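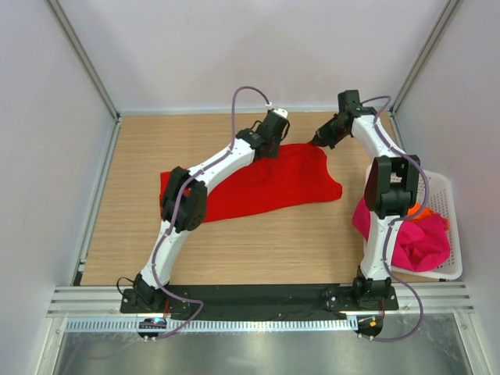 Blog > Around the house > Laundry

Folding, or how I finally got on top of the basket

I have never been a good folder. My washing goes from the line to the basket to the end of the bed, and then it lives there until I've worn most of it straight off the pile. So for the whole of October I set myself a tiny challenge: nothing goes back in a drawer unless it's been folded on a flat surface first. A proper table, too, because folding on a doona is hopeless (everything sinks in the middle and the sleeves wander off).

Red things seem to be my downfall. I own far too many of them, they all have to be washed on their own, and they come out of the basket in one big rumpled lump. My method now is to spread the thing right out on the wood, find the corners, and smooth it from the middle with the flat of my hand before I even think about folding. I used to skip the smoothing. Big mistake! You just fold the creases in and they're there for good.

After that it's sides in, bottom up, and up again. Jumpers get one less fold or they turn into a brick. Tea towels I do in thirds, and fitted sheets I still roll into a ball and shove at the back of the linen cupboard, sorry.

The other change was the basket. I'd been using a huge cane one from Magagula, gorgeous thing, $73, and it snagged every knit I put in it. It holds magazines now. Plain white plastic is so much better, you can wipe it out and it doesn't weigh a tonne before you've put anything in. Mine's a Parnness and it has lasted nine years, including one winter out on the back step.

I did try the Gundik folding board that everyone was raving about. It's fine for T-shirts but useless on anything with a hood, and then you've got to store the board as well. It went to the op shop along with a bag of clothes I only rediscovered when I reached the bottom of the pile.

Next up is the sock drawer, which I've been putting off since about Easter. If anyone's used those little Fluter dividers let me know whether they stay put, mine's a very deep drawer and the last lot slid everywhere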